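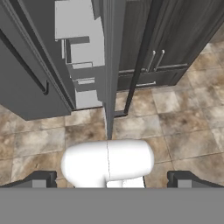
My budget for the year came back with one line circled, and it was the line for simulation. I'd asked for money to build virtual kitchens before we bought a single real arm, and the note in the margin read, in full, "Is this a video game?" I can see why someone would ask. A gripper hovering over marbled floor tiles, with a dark grey cupboard door swung wide open and its long black handle running down the front, does look a bit like a game in which you play the world's least exciting burglar. But that sort of view is where a fair chunk of my spending went, and I'd spend it again (with one or two changes, which I'll come to).

I should say what I do. I look after equipment for Nernlow, which fits out and runs small serviced flats, the kind people rent for a few weeks while they're working away from home. Between guests, someone has to go round every kitchen and open every cupboard to see what's been left behind, what's missing and whether the hinges have survived. It's dull work and hard to hire for. So two winters ago we started talking about getting a mobile arm to do the opening and looking, and I became the person with the spreadsheet.

If you've never priced a robot, the first surprise is how little of the money goes on the robot. I'd assumed I was shopping for a machine, the way you'd shop for a van. You pick one, you haggle, you drive it home. What I was really shopping for was a machine plus a gripper plus a base on wheels plus somebody's time, and then more of somebody's time, and then a spare gripper. The first quote I had in, from Van Acker, ran to eleven pages and the arm itself was on page two. I read the other nine on a train with a packet of crisps and arrived home in a very bad mood.

It was Kazimír Šimek who talked me into simulation. He'd come to us on a short contract to tell us which arm to buy, and he spent the first fortnight refusing to. He wanted to know about our cupboards. How many had bar handles and how many had little knobs? Were the handles upright on the doors and sideways on the drawers? Did the doors open to a right angle or go further? I had no idea. I'd been in charge of those kitchens for four years and I couldn't have told you which way the handles went in half of them!

So I went and looked, and they were all over the place. We'd bought flats in batches, and each batch had been fitted by whoever was cheapest that year. Long handles, short handles, handles with a gap behind them that you could get your whole hand through and handles where you could barely fit a fingertip. Kazimír was delighted. I was less delighted, as I could see each of these turning into a row on my spreadsheet.

His argument went like this. If we bought an arm straight away, we'd be choosing it on the strength of whichever kitchen we happened to test it in. If we built the kitchens on a computer first, we could try three or four grippers against every handle we owned, for the price of his time and some software. And when a gripper got wedged between a door and the cabinet next to it, it would cost us a restart instead of a repair bill and an apology to a guest.

We went with a package called Zunora, mostly on Kazimír's say-so. The licence for the year was £2,180, and I'd like to pass on a tip about that figure: ask what it leaves out. Ours left out the extra library of household fittings, which was another £1,231. I'd assumed cupboards came as standard. They do, in the sense that a box with a door on it comes as standard, but if you want wood grain and proper bar handles and drawers that slide the way drawers slide, you pay. I grumbled for a week and then signed it off.

Then there was the computer. I'd hoped to get away with the one already under my desk, which is a perfectly good machine for spreadsheets and once ran a film nearly all the way through. Kazimír watched it try to load a kitchen, went off to make a cup of tea, came back, and drank the tea. The new one was £2,813 and it hums, so it now lives in the stationery cupboard with the door propped open. Put the computer in your budget from the start. I had to go back and ask for it separately in July, when everyone who could approve it was on a beach.

What did we get for all that? The biggest thing was that we didn't buy the arm I wanted. I'd set my heart on a smallish one, the second cheapest on my list, which had a lovely brochure. In the simulated kitchens it could reach the upright handles on the tall units well enough, but ask it to pull a door open and then get out of the door's way and it ran out of room. It would have the door halfway and be stuck behind it, like me with a buggy in a café toilet. I'd never have thought about where the door goes. You don't, when you've got feet and you just step back.

The other thing was floor space. With two cabinets side by side and a door open on one of them, there's surprisingly little floor left for a wheeled base to stand on, and several of our kitchens are narrow to begin with. We tried a wide base and a slim one. The slim one cost more, and if I'd only had the two price lists in front of me I'd have picked the wide one and felt clever.

Now for what I'd change. I'd have measured the real kitchens properly before paying anyone to model them. I sent Kazimír dimensions taken from the fitters' drawings, and the drawings turned out to be more of a hopeful sketch. We'd modelled a whole batch of drawers before I went round with a tape and found the handles had been mounted lower than planned. He was very polite about it. The invoice for redoing them was polite as well.

I'd also have been firmer about how much prettiness we needed. It's very easy to get carried away. There was an afternoon when we spent a good hour on floor tiles, and I was as bad as anybody — I had opinions about the grout. Kazimír's view is that changing the look of floors and doors is useful, and that a system which has only ever seen one sort of floor may sulk when it meets another. Fine, I believe him. But there's a difference between giving it some variety and two grown adults arguing over shades of beige on company time, so the next budget has a fixed number of hours for it.

And I'd set aside money for the bit where you leave the computer and go into an actual kitchen. Simulated doors don't have a magnet catch that's gone stiff, or a sticky patch where somebody spilt syrup, or a tea towel hung over the handle. When we borrowed a demonstration arm from Anside for a trial, we needed far more hours in the flat than I'd planned for, mainly for doors that needed a good tug. I've doubled that line for next year. If I'm wrong I'll give the money back, which would be a first.

People in other firms have started ringing me up about this, and they nearly always open by asking what the robot costs. I tell them to go and open their own cupboards first. Write down the handles. Stand in front of the door while you pull it and notice where you put your feet. It's free, it takes a morning, and it'll change what you ask for when you ring the suppliers. After that, get quotes for the software with all the extras spelled out, price a decent computer, and ask whoever's going to do the modelling how long they'd need for one kitchen and then how long for the second, as the second ought to be a lot quicker. Ours was, drawers aside.

We've now ordered the longer arm on the slim base, with a spare set of fingers that I fought for and got. It's due before the end of the year. My stationery cupboard is still warm, I still can't get at the envelopes, and the simulation line has gone into next year's budget under a new name: "fit testing". It came back without a circle round it.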